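Kitchen tips: working beside the arm

At Lumirness the arm now does the lifting on prep shifts, and the cooks do the trimming and tasting. Keep your pan handle turned away from its reach – it won't steer around you.
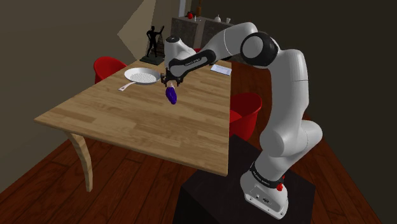
Last updated: 10 August 2023

With eggplant, set the grip near the top and keep the pressure light, as the skin marks easily. Hanane Chraibi's crew wipes the fingers down every 12 pieces and swaps jobs at half-shift.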